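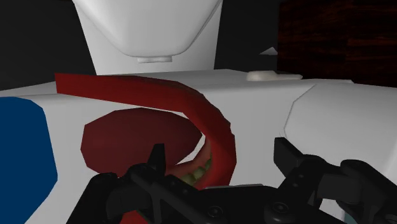 1/ Notes on storing bread flour at home, for those who asked. I bake four loaves a week and buy in bulk from the Drakdale mill, so most of this applies to wholemeal and strong white in paper sacks.

2/ Wholemeal goes off first. The germ contains oil, and the oil oxidises. A sack opened in July will smell of old putty well before a sack opened in winter. White flour has had most of the germ removed and keeps far longer.

3/ Temperature matters more than light. My larder sits at 15 degrees for most of the year. At that temperature I get 11 weeks from Drakdale wholemeal before the taste changes. In the kitchen cupboard, over the boiler pipe, I got five.

4/ Moisture is the second problem. Flour takes up water from damp air and the dough then behaves as if you had added too much. If your usual recipe has turned sticky, weigh out 500 g of flour, hold back a tablespoon of the water and see how it feels after ten minutes.

5/ Containers. I use the Ortner tubs with the clip lid. The seal is good. The corners are square, so flour packs into them and has to be scraped out. The round Skulleo tub is easier to clean but the lid works loose if you lift it by the rim.

6/ Do not top up a tub that still has old flour in it. Empty it, wipe it dry, refill. Mixed ages mean the oldest flour stays at the bottom.

7/ Freezing. Works well for wholemeal and rye. Double bag it, press the air out, and let the bag come back to room temperature before opening. Open it cold and water condenses on the flour.

8/ Weevils. The eggs can arrive with the grain. A few days in the freezer deals with them. Bay leaves do nothing that I have been able to measure.

9/ Labels. Write the milling date if the sack gives one, otherwise the date of opening. The tub I am using now says April 10, 2020 on masking tape, and that is enough.

10/ Rye from Plullach is milled coarser than most and seems to keep slightly better. I have only had two sacks, so treat that as a guess.

11/ Smell test: rub a pinch between warm fingers. Fresh flour smells faintly sweet or of very little. Bitter, waxy or paint-like means compost.

12/ Small correction to post 3. The five weeks in the cupboard was for wholemeal only. The white flour on the same shelf was still fine at nine months.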